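Today I listened to the new Gilla album from start to finish, two times. It is called "Dagdag" and I want to write some thoughts before I forget them.

1/ If you do not know Gilla: she raps in Tagalog and English, and her first tape "Plistico" came out in February last year. I found it very late at night and played it for one week without stopping.

2/ "Dagdag" has 52 minutes of music. For a rap album today this is long. I was a little afraid of it, but only the part after track 6 feels slow to me.

3/ All beats are by Ozan Kozan. He likes dry drums and old organ sounds, and he leaves a lot of empty space for the voice. On "Skevow" there is almost no bass for the first verse - then it comes in and my small speakers could not handle it.

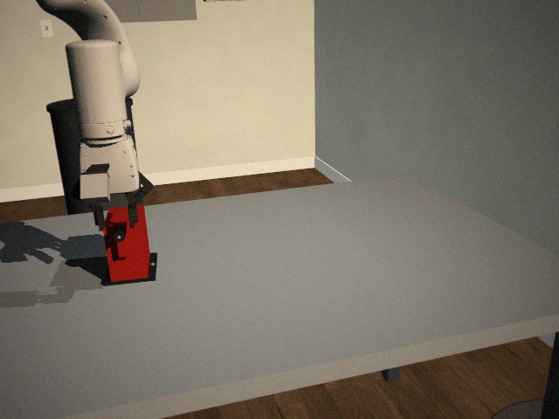
4/ The guest verse from Reynaldo Tan is the best thing he has done in years. He starts behind the beat, he stays behind the beat, and somehow he finishes on time. I went back to this verse four times already.

5/ What I like less: the singing hooks. Gilla has a nice voice, but the effect on it is too strong and I lose the words. On the first tape she did the hooks plain and I miss this.

6/ Also the skits. Two of them are phone calls with her cousin and I understood maybe half. My friends who speak Tagalog better than me say they are very funny, so perhaps it is my problem.

7/ The vinyl is only 274 copies. I ordered mine this morning, the shipping cost almost as much as the record. If somebody in Europe wants to share an order next time, please write to me.

8/ Start with "Skevow", then the one with Reynaldo, then go back to track one. Tomorrow I will listen again with the lyrics open.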